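News > Workplace > Automation

Grinero moves carton sorting to robot arms, starting in September

Two robot arms will take over the sorting of small cartons at the Grinero returns depot in September. The arms come from Kedau and will run on the evening shift first, where the depot handles 774 parcels on a normal night. Staff now sort 351 of those by hand because the belt scanner can't read them.

The arms learn the job from recordings made with hand-held grippers. Eight employees have signed up to make them, each on paid time and away from the belt. Indira Suvarna, who runs the evening shift, said most people needed a couple of tries before the grippers felt normal, and that wrists get tired sooner than expected. Sessions were shortened after the first week.

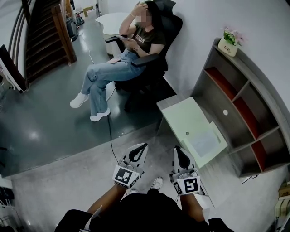

What happens to the people who sort by hand now?

They stay on the evening shift and move to inspection and repacking, at the same pay grade. Training for the new stations starts before the arms are switched on. Anyone who would prefer a day shift can ask for one, and requests go to Oliwia Kurek in personnel.

Kurek said the open issue is breaks. Hand sorters have always stopped together when the belt stops, and the arms will keep it moving. A rotating break schedule is posted next to the time clock, and comments on it can be left with any shift lead.

The recordings will continue through the summer. Employees who want to join should tell their shift lead before 4 p.m. so the next day's roster can be changed.

Related items
Sorus scanner update: what changes at the belt
New lockers at the Zinchenko Street entrance
Repacking station training, sign-up sheet
Evening shift parking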